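Subject: Re: [pevent-list] Open day at Urnow, worth the trip?
List: Pevent, hobby and small-workshop automation

Hello all,

Replying to this from earlier in the week:

> Has anyone on here been along to one of the Urnow open days? They've
> got another in September and I'm tempted, but it's a long drive from
> Jirnivden and I don't want to spend a day looking at a glossy video
> and a bowl of free pens. Mainly I'd like to see the kitchen bench
> running. Do they let you get close? And is it all at a level where
> somebody who has only ever built a plotter could follow it?

I went to the last one, so here goes (sorry, this got long, I typed it on the train and then carried on at home).

Short answer is yes, go, and don't worry about the plotter. Half the people in my group had never touched an arm of any kind and the staff were lovely about it. There is a video, but it's in the reception bit while you sign in and you can ignore it. No free pens that I saw! I did get a decent cup of tea.

You book a slot and they take you round in groups. Mine was the 2 p.m. one and I'd pick that again, the morning people came out looking as if they'd been hurried along before lunch. They'd had 133 bookings for the day, which sounds like a crush, but spread over the slots it was fine and I never had to peer over anybody's shoulder.

First stop is the big hall with the conveyor and the sorting line. Impressive, very loud, and to be truthful I'd had enough of it fairly quickly. You stand behind a yellow rail and somebody shouts at you through a headset. If you're into conveyors you'll be happy as anything. I was itching to get upstairs.

Upstairs is where the kitchen bench is, and yes, you can get close. There's a line on the floor and you stay behind it while the arm is powered, but it's near enough to hear the joints. They run the control side on Smadi, and the chap at the desk had it up on a big screen so you could follow which step it had got to. He was happy to go back a step when people asked, and somebody asked a lot (it was me).

The jobs themselves are small and homely: pick up a bit of toy food, put it somewhere sensible, go back for another. I know that sounds dull written down. I stood there for ages. They told us they'd done 200 runs of one task the week before and 54 of those needed a person to step in, and I thought it was rather good of them to say so with visitors in the room. Most of the trouble was with grasping, apparently, small round things being a pain for everybody.

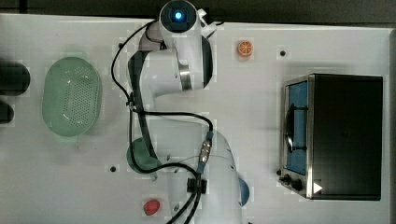 I asked about the cabling, as that's what always goes wrong on mine. They keep theirs on the outside, clamped to the arm here and there with a generous bit of slack left in it, and the advice was to take every joint to the end of its travel by hand before you tighten a single clamp. I've since gone home and redone my own that way and it has stopped tugging, so that was worth the train fare by itself.

A few practical bits. Parking is tight, so if you are driving from Jirnivden get there early or use the overflow field behind the unit. The stairs up to the bench are steep but there's a lift if you ask at the front. Take a jumper, the hall is freezing even when it's nice out. Questions are at the end of the tour but you'll get better answers if you hang back and catch the bench people while the group moves on.

I'm half thinking of going again in September, mostly to see whether they've got that number down. If a few of us from the list booked the same slot we could share a car from the station. Shout if you fancy it and I'll ring them about a group booking.

Cheers, and good luck with the plotter!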